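발표자 노트: 프레스트빌 생활폐기물 분리배출, 첫해를 돌아보며

(인사는 짧게. 마이크 확인.)

오늘은 성공담을 기대하고 오신 분들께 먼저 양해를 구하고 시작합니다. 프레스트빌은 작년 10월에 음식물 분리수거를 시작했습니다. 계획서는 200쪽이었고, 주민 안내문은 4쪽이었습니다. 주민들이 읽은 건 마지막 쪽의 수거일 표뿐이었습니다. 저라도 그랬을 겁니다.

(웃음이 없으면 그냥 넘어갈 것.)

시범 구역은 100가구. 첫 달에 들어온 민원 가운데 제일 많았던 건 냄새도 요금도 아니고 수거차가 오는 시간이었습니다. 새벽 4시 배차는 프린디스 쪽 업체가 짰는데, 그 동네에 사는 직원은 한 명도 없더군요. 지금은 오전으로 옮겼습니다. 회의를 15번 했습니다.
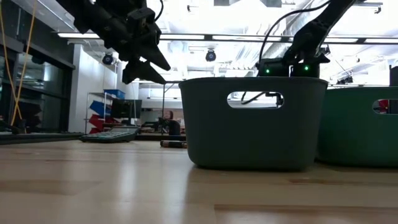

다음은 비용 이야기. 스키르덴 처리장까지 실어 나르는 운송비가 예산을 제일 많이 먹습니다. 처리장을 가까이 짓자는 데는 모두 찬성했고, 자기 동네에 짓자는 데는 모두 반대했습니다. 회의록에 두 결과가 같은 면에 나란히 실려 있습니다.

(여기서 물 한 모금. 시간 남으면 디엡 퇴비화 사업과 비교. 그쪽은 퇴비를 농가에 팔고, 우리는 아직 공짜로 드려도 가져가시라고 전화를 돌립니다.)

이물질 문제. 퇴비에서 숟가락이 계속 나옵니다. 선별 공정을 하나 늘리는 안과 안내문을 다시 쓰는 안이 있습니다. 저는 둘 다 하자는 쪽이고, 예산 부서는 둘 다 내년에 하자는 쪽입니다.

질문 받기 전에 수거 요금표 슬라이드로 돌아갈 것. 소각장 질문이 나오면 담당 부서 연락처를 안내한다.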